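Small trays on a metal rack keep sliding back under the shelf above

Posted in Workshop and Storage
1/3/26

Odair Rezende

I have taken over a parts area with a big yellow metal rack, the painted sort with smooth shelves. On it we keep long moulded trays with rounded ends, a raised rim all round and a little tab at the side. They sit in a row with the short end facing out. Small fittings go in them, nothing heavy.

The trouble is that the shelf is slippery and the trays wander. Every time somebody takes one out and puts it back, the ones next to it get knocked. After a few hours they are all at an angle and the far ends have gone in under the upper shelf, so you can't see what is at the back of the tray.
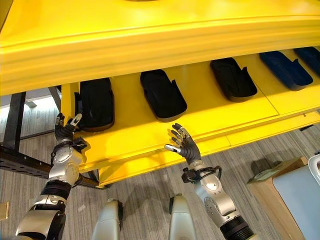

I would like them to stay straight and far enough forward that the whole tray can be seen. I don't want to drill the shelf, because the rack may be moved to another room in July. We have two colours of tray, black and dark blue, and at the moment the colour means nothing, people just grab whichever is free. Is it worth making it mean something? The gap between the shelves can't be changed on this rack, I have already asked.

Things I have tried: masking tape lines (they peeled off when the shelf was wiped) and a rubber mat from Ferico, which was too soft. The trays stuck to it and people tipped them pulling them out.

Dastus

Put a stop at the back. You need a strip of wood or aluminium angle running the length of the shelf, fixed with double-sided foam tape. Measure the tray from end to end, measure the same distance back from where you want the front of the tray to be, and set the strip there. Then the trays can't go any further under the top shelf whatever people do to them.

Clean the paint with spirit first and let it dry or the tape won't hold. Press the strip down and leave it overnight before you load anything. If the shelf is made of more than one panel, cut the strip at the join and do each panel separately. We ran one piece across a join once and it lifted at both ends as soon as the rack was shifted.

For the angle problem, stick short dividers between the trays, 70 mm long is plenty. Leave 13 mm of play on each side so that a tray goes in without having to be lined up. Don't run the dividers right to the front edge because sleeves catch on them.

To get the strip off in July, warm the tape with a hairdryer and pull a length of fishing line behind it.

Jireš

get deeper shelves

Flevora

I agree with the back stop above but would try a thin ribbed mat in front of it as well, the hard kind sold for tool drawers. It grips less than soft rubber and the trays still slide when you want them to. Cut it short of the front edge so it doesn't curl.

On the colours, yes, I would use them. Ours are black for parts in use and blue for anything waiting to be checked or sent back. Write it on a card at the end of the rack. It took our lot a couple of weeks to get used to it. Labels go on the rounded end facing you, low enough that your thumb doesn't rub them off.

Odair Rezende

Thanks. I have ordered the aluminium angle and will do one shelf first. I will ask about the ribbed mat when I next go in for tape.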